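Burger test shows how far kitchen robots have to go

Nanstead, 4 p.m. - Can a machine make you lunch yet? Sort of. The Lulau project is trying its arm on burgers, toy-style ingredients, lettuce goes down first on a sheet of paper in the tray.

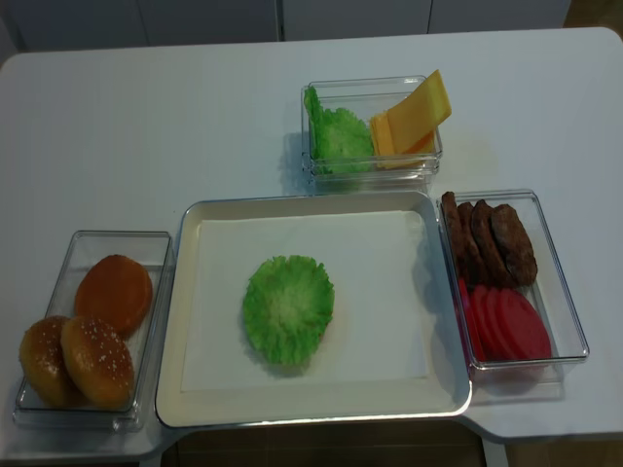
Soft stuff still the hard part

Folding, stacking, picking up one slice and not two. Fernness, which backs the work, wants 400 burgers in a row without a person stepping in. Best run so far is 11. "Lettuce is where we lose most of them," said project lead Angharad Edwards. Cheese is next on her list.

Tomato on lettuce, at least, is a step the team now teaches early. Kaj Egilsson, who runs the trials, has logged 4,000 attempts since January and says dropped slices are down alot. Speed is another matter, a lunch cook would be done long before.

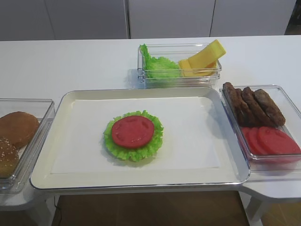

Will it be working in a real kitchen this year?

Edwards says the team has no date. Shop counters would come first, homes well after that, and cleaning up hasnt been tried at all.

More trials are planned at Nanstead next month.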